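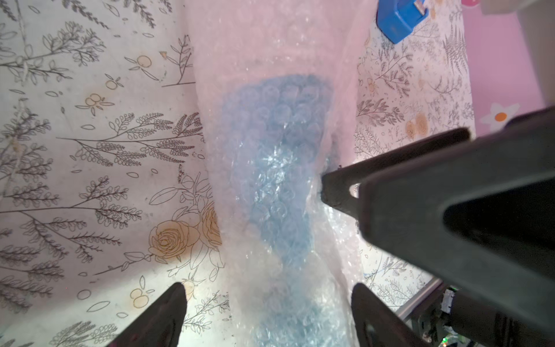

Packing and Wrapping Bench: Progress Report to the Treva Fund

Reporting period: February through May
Prepared for: Wayne Wragg, grants manager

We're well into the second stretch of the bench work now and I'm so pleased with how it's going! When we applied, the plan was to teach people at the Suksawat rooms how to pack secondhand kitchenware so it could go out to new households in one piece. We had bubble wrap, a few rolls of tape and a folding table. Since then 708 items have been wrapped and sent on, most of them cups, bowls and small plates.

The Broston delivery in March was our first big test. It went out in 12 cartons and we had two breakages, both of them saucers packed flat at the bottom of a box. Saucers now go on edge. Tassanee Ruangrit rewrote the instruction card that same afternoon, and it's a much better card (large type, one step to a line).

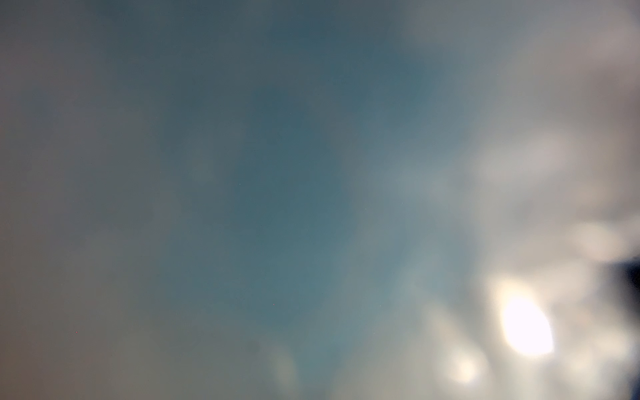
Bench notes by Thitima Saengthong
Suksawat rooms, May

Boonsong Tanasarn and I have been running the sessions together, and what I've enjoyed most is watching people settle on their own way of doing a cup. Some roll it from the side and tuck the ends in. Others stand it in the middle of the sheet and gather everything up over the rim, which uses more wrap but is quicker to learn. We teach both. Sessions take up to 12 people, and there's a waiting list for the evening one.

Plastic cups are our practice pieces. They're light, they're the right shape, and beginners can wrap and unwrap the same one until the tape stops sticking to their thumbs. I also want to put in a good word for the heavier tape dispensers. You can pull a length off with one hand while the other holds the bundle shut, and everybody asks for them! 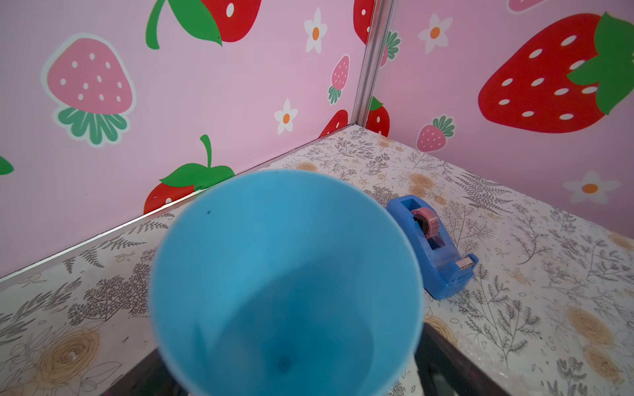
Light blue practice cup and the pink tape, on the rose and fern print.

Spending is on track. Bubble wrap is our largest cost, and we're trying a second supplier, Huler, for the wide rolls. We have $80 left in the tape and labels line and expect to use it by the end of the period.

Still to do: a second set of instruction cards in Thai, which Rattana Thaweesak is drafting, and a shelf for finished cartons so they don't end up under the table. We'd also like to move 30 of the practice cups into a take-home kit. Wayne, if the fund is open to that change, let us know and we'll send a revised budget page with the next report.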